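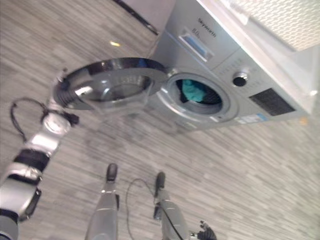
本阶段的资助经费主要用在哪些方面?

主要用于Weldu洗衣作业单元的重新标定、腕部与末端易损件的更换,以及维护记录制度的建立。人员费用仍由Gikusell承担,未列入本项资助。

Weldu单元维护与调试阶段进展报告
报送:Kolusex资助项目管理处
承担单位:Gikusell设备应用部

一、本阶段工作概况

按照资助协议约定,Gikusell应在本阶段完成Weldu单元的恢复性调试,使其具备连续开展取放衣物作业的条件,并形成一套可供日常值守人员执行的维护办法。自四月起,单元在现有场地内逐步恢复运行,累计完成取放作业循环2,774次,全部计入运行日志。协议所列调试任务中,除线缆整改和备用末端验收两项外,其余均已完成。

单元由机器人本体、滚筒式洗衣机和衣物篮组成,控制程序沿用Zuto版本。场地布局与上一阶段报告所述一致,洗衣机位置未作移动,机器人相对洗衣机的初始站位则重新测定,原有定位数据已归档停用。

二、站位与开门动作的调整

上一阶段遗留的主要问题集中在开门环节。夹爪接触门圈外沿后,门体沿弧线打开,而原程序给出的牵引轨迹偏直,腕关节在行程后段承受的侧向力偏大,多次触发保护停机。本阶段对轨迹重新示教,将牵引过程分段,并在每段末尾加入力值检查。力值超过设定上限时,机器人停在当前位置等待人工确认,不再自动重试。

重新示教后,开门环节的停机次数明显下降。剩余停机多数发生在每日首次作业,经查与站位误差有关。现规定每日开机后先执行站位校核,校核未通过的,不得进入取放程序。校核所用的参照点设在洗衣机正面的固定边缘上,值守人员应保持该处清洁,不得粘贴标签或遮挡。

三、腕部与夹爪的维护 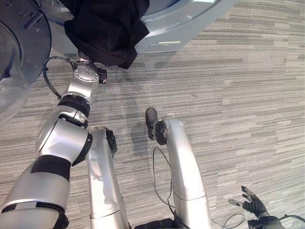

图二 腕部与夹爪位于黑色织物下缘处

腕部是本阶段维护投入最多的部位。拆检中发现腕部回转间隙超出允许范围,夹爪固定螺钉有松动痕迹。维护人员更换了腕部衬套,重新紧固夹爪并施加标记线,此后每次交接班检查标记线是否错位。夹爪接触面因长期夹持织物出现磨光,夹持薄料时偶有滑脱,已换装新的接触垫两副,旧件编号留存,供后续比较磨损情况。

取衣动作的难点在于织物形态不固定。衣物一部分仍留在筒内时,若夹爪提升过快,织物会受筒口边缘牵扯。调试中将提升过程改为先小幅后撤、再缓慢抬高,并降低了夹爪闭合速度。深色衣物在筒内与背景反差较小,视觉定位的可靠程度低于浅色衣物,这一问题目前通过调整补光和增加一次复拍予以缓解,尚未根本解决,将继续列入下一阶段任务。

本阶段共登记故障记录29条。其中九条与腕部及夹爪有关,均已关闭。其余涉及站位校核、通信中断和程序参数,处理情况见随附清单。清单按发生先后排列,每条注明发现人、处置措施及复查结果,未经复查的记录不得关闭。

四、放置环节与现场检查
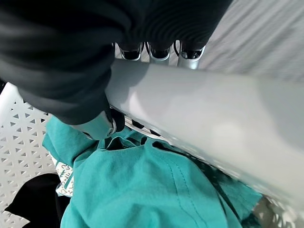 撰稿:Berhanu Wubshet
Gikusell设备应用部 Weldu单元维护负责人

放置环节以衣物进入篮内、手指完全脱离织物为完成标准。白色塑料衣物篮的侧壁带有三角形镂空孔,手指下探过深时有触碰篮壁或勾挂篮内衣物的可能,因此本阶段提高了释放点高度,并规定篮内衣物堆至限定高度时须由值守人员清空后方可继续。黑色衣物与蓝绿色T恤等不同颜色的衣物混放,对放置动作本身没有影响,但会影响复拍时的识别结果,相关数据已单独归类。

多指手的检查方法也作了统一。每次停机后,值守人员应依次查看各指尖的黑色衬垫与金属边框之间有无纤维夹入,发现纤维时以软毛刷清除,禁止使用尖锐工具。指节转动不畅的,应先断电,再以手轻推确认阻力来源,并将结果写入日志。未经维护负责人同意,任何人不得自行拆卸指节。

日常维护办法现已定稿,包括开机校核、交接班检查、停机清理和周期拆检四部分。值守人员已按该办法完成上岗培训,培训中提出的修改意见大多已采纳。关于延长拆检周期的意见暂未采纳,待取得新接触垫的磨损数据后再行研究。

五、未完成事项及原因

线缆整改尚未完成。腕部外露线缆在大幅度摆动时弯曲半径偏小,原计划加装的线夹与腕部外壳配合不良,供应方已收回修改。整改完成前,单元限速运行,并在每班结束时检查线缆外皮。

备用末端的验收推迟。到货后发现接口尺寸与图纸不符,已办理退换。现用末端状态正常,推迟验收对运行进度没有直接影响,但备件储备因此低于协议要求,特此说明。

六、经费使用情况

本阶段支出控制在批复预算以内,各科目之间没有调剂。线夹及备用末端的款项尚未支付,申请结转至下一阶段使用,用途不变。票据及采购审批材料已按要求整理,可随时提交查验。

七、下一阶段安排

下一阶段拟先完成线缆整改并解除限速,再进行备用末端的验收和互换试验。深色衣物的视觉定位将作为单独任务推进,试验期间仍在Zuto版本上开展,不引入新的控制程序。维护办法试行期满后,将根据日志对检查项目作一次修订,修订稿连同运行数据一并报送。

请Kolusex资助项目管理处就结转申请及备件验收延期两项予以审核。随附材料为故障记录清单、维护办法定稿和经费支出明细。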